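How a Robot Arm Joins the Crew

Have you ever had a chore that never seems to end? You put one thing away, and there's another just like it waiting for you. Then another! Plenty of grown-ups have jobs with a chore like that in the middle of them, and it's one of the places where robots are starting to lend a hand.

Let's visit a warehouse called Vistley. It sends out wooden toys, puzzles and building sets to shops. When a shop places an order, somebody has to find each piece, pick it up and put it in the right container. On a busy October day there can be 2000 pieces to move. Your arm would get tired, and your brain might get tired even sooner.

Emiliano Huerta packed orders by hand for years. "By lunch I could feel it in my shoulder," he told us. "And when you're bored, you drop things in the wrong place. Then a kid opens a puzzle set and finds two tails and no head."

Now Emiliano works beside a robot arm. The crew named it Solteto, and no one can quite remember who came up with that.

What does the arm do?

It picks things up and puts them down. That sounds easy, doesn't it? Try it yourself with an eraser. Your eyes find the eraser, your hand opens just wide enough, your fingers close, and you squeeze hard enough to hold on. You did all of that without thinking!

A robot has to be given every bit of it. It needs a way to find the object. It needs to know which way the object is turned, because grabbing a long thing by its ends is very different from grabbing it by its sides. And it needs the right amount of squeeze. Too little and the object slips away. Too much and something soft gets squashed.

The part that does the grabbing is called a gripper. Lots of grippers have just two fingers, and two fingers can do a surprising number of jobs.

Who teaches it?

People do. Hanyu Ye used to pack boxes at Vistley too, and now teaching the arm is her job. She starts with plain shapes. A block is great for practice — it has flat sides, it doesn't roll away, and it's easy to tell if the gripper is holding it straight.

Hanyu moves the block to a new spot and turns it a new way for every try. If it were always in the same place, the arm might only learn that one place. One week she ran 670 tries and wrote a note after each. Her notebook is full of words like "crooked" and "too early" and, now and then, a big happy "YES."

What changes for the people?

Quite a lot, and it isn't all simple. Emiliano doesn't lift the same piece over and over anymore. He checks finished orders, fixes mix-ups, and steps in when the arm meets something it can't handle, like a floppy bag of marbles. He says his shoulder feels better. He also says he had to learn plenty of new things in a hurry, and that some days he missed the old way, when the whole row of packers talked while they worked.

Some people worried, too. Would there still be a job for them? That's a fair thing to ask. At Vistley the crew sat down with their boss, Tiburcio Camacho, and talked it over before the arm was switched on. The 50 people who worked there kept their jobs, though several of those jobs are different now. It doesn't go that way at every company, which is why it's good when workers get to ask questions early.

There's a new safety rule as well: when the arm is moving, hands stay out of its space. Anyone on the crew can press the big stop button, any time, and they won't get in trouble for it.

Practice with a block

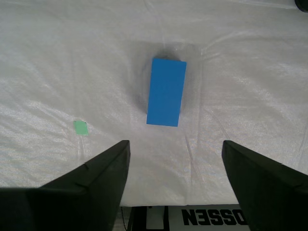
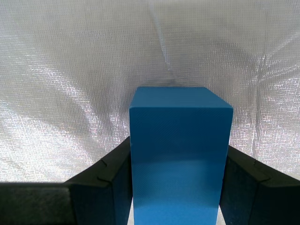 The gripper has the blue block between its two fingers.
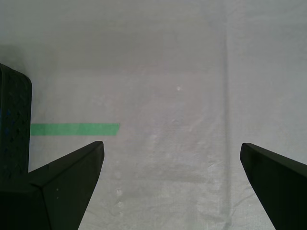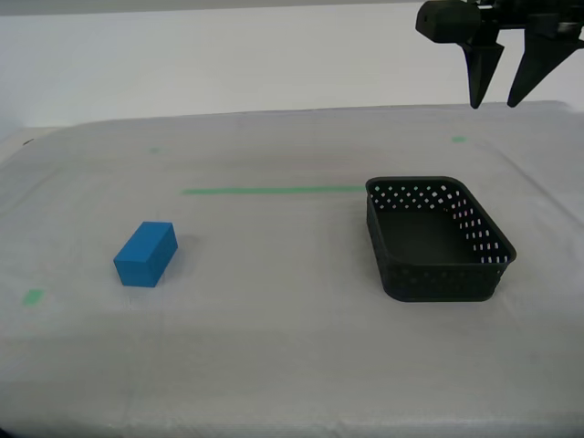

What happens when a robot at work makes a mistake?

A person finds out what went wrong and helps put it right. The piece might have been turned in a way the robot hadn't practiced, or the fingers might have closed too soon. Someone on the crew moves the piece by hand so the order can go out, and the person who teaches the robot adds that tricky case to the next round of practice.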